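Plates, Bowls and Baskets: The Apple Page

Fevside Tableware Gallery, page 14

This page covers apples and the things people keep them in. The earlier pages dealt with bread, eggs, lemons and onions, and the layout is the same: a short introduction, some notes on sizes and materials, and then the pictures. Captions are kept to a line or two. If you are only interested in the pictures, scroll down past the notes.

Most households put apples in whatever is closest to hand when the shopping comes in. That works for a day or two. If the fruit is going to sit out for most of a week, the container makes some difference to how it keeps, and a lot of difference to whether anyone eats it. Apples in a deep bowl tend to get eaten from the top down, and the bottom ones are forgotten. Apples on a plate are all in view at the same time.

Plates

A dinner plate with a slight rim will hold four medium apples without any of them rolling off. Five is possible if one is balanced on top, but it will come down the first time somebody bumps the table. Flat plates with no rim are not worth trying. A coupe shape, where the plate curves up gently toward the edge, is the best of the lot.

Color is a matter of taste. Red apples show up well on pale blue, gray or white. Green apples look a little lost on blue and do better on something dark or on plain wood. Patterned plates are fine, though most of the pattern will be covered.

Plates are easy to wash, and that counts for more than people expect. Apples from a market stall often come with dust and bits of leaf. A plate can be rinsed with the rest of the dishes. A basket has to be shaken out over the sink and brushed.

The Una plates that several readers have asked about are listed under item 466. They come in one size only. The shallow bowl from the same range is item 501 and is slightly too small for apples, but good for plums and apricots.

Baskets

Woven baskets let air in from the sides and from underneath. For apples that will be out for more than a few days, that is useful. A round basket is easier to place on a small table than an oval one, and it can be turned so that the fruit at the back comes to the front.

Look at the inside before you buy. A tight, smooth weave is what you want. Loose ends of cane will mark soft fruit, and they catch on sleeves. Run a hand around the inside of the rim and then across the base. If anything scratches, put it back.

A basket with only one or two apples in it looks half finished on a dining table, so many people fill the bottom with a folded cloth. A smaller basket is the better answer. Evatine makes them in three sizes, and the smallest is plenty for two people. Paracha has a similar one with a flatter base, which sits better on a tablecloth but holds a bit less.

Do not leave a basket standing in water or put it away damp. Wipe it with a barely wet cloth, then let it dry upside down overnight.

Setting them out

Leave a little space between apples if there is room. A bruised one should come out right away and go into a pie or a pan of sauce. Turn the stem ends up if you care how it looks. It also makes it easier to check the skin around the stem, where soft spots often start.

Keep the plate or basket away from the stove and out of direct sun. A sideboard in a cool hallway is good. The middle of the kitchen table is less good but far more convenient, and that is where most of them end up.

Bananas should have their own place. They bring everything else along too quickly. Pears can share with apples for a day or two. Citrus can share for longer, but it is worth checking underneath for mold.

Apples you do not plan to eat within the week belong in the refrigerator, in the drawer, in a loosely closed bag. Move a few out to the table at a time. In February, when we were buying by the box, we brought out four every other day and had hardly any waste.

The pictures

Red apples on a plate and in a basket, on brown paper with blue tape lines.

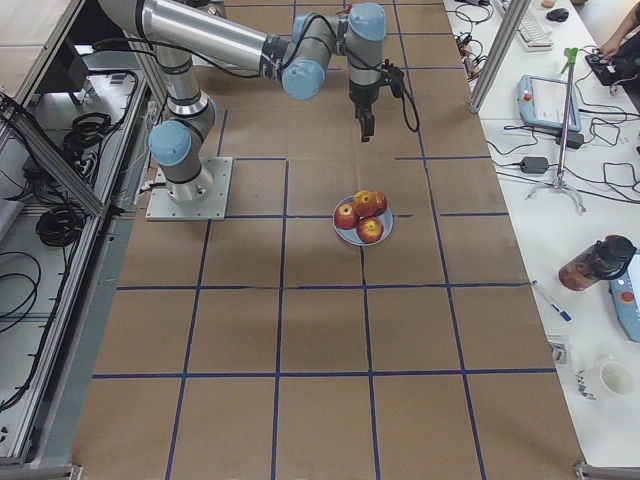 Four red apples on a round, light blue plate. The one at the front sits partly over the rim.
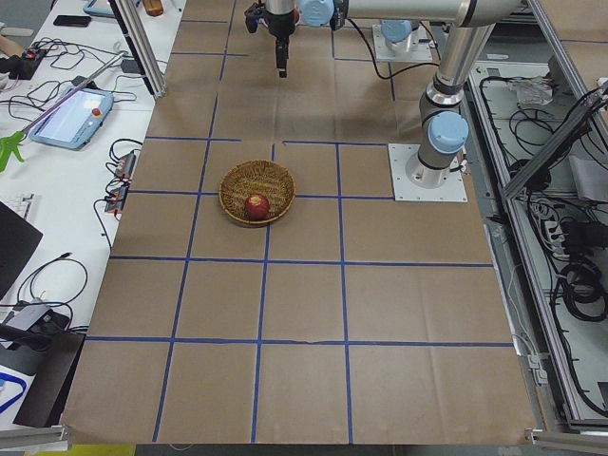

One red apple in a round wicker basket. The rim is light tan, and the weave inside is darker and tight.

Şükran Ağca writes that she gave up on baskets for apples years ago and has used the same two plates ever since. Her complaint is with the cleaning. Crumbs and bits of stem work their way into the weave, she says, and a soft apple left over a weekend will stain the base for good. She does keep one basket for walnuts, which are dry and do no harm to it. She would also like it mentioned that a plate can be covered with a clean dish towel in fruit fly season, while a towel over a basket only keeps them off the top. On the matter of size she disagrees with the note about four apples, and puts five on hers, with the smallest in the middle.

The next page is pears.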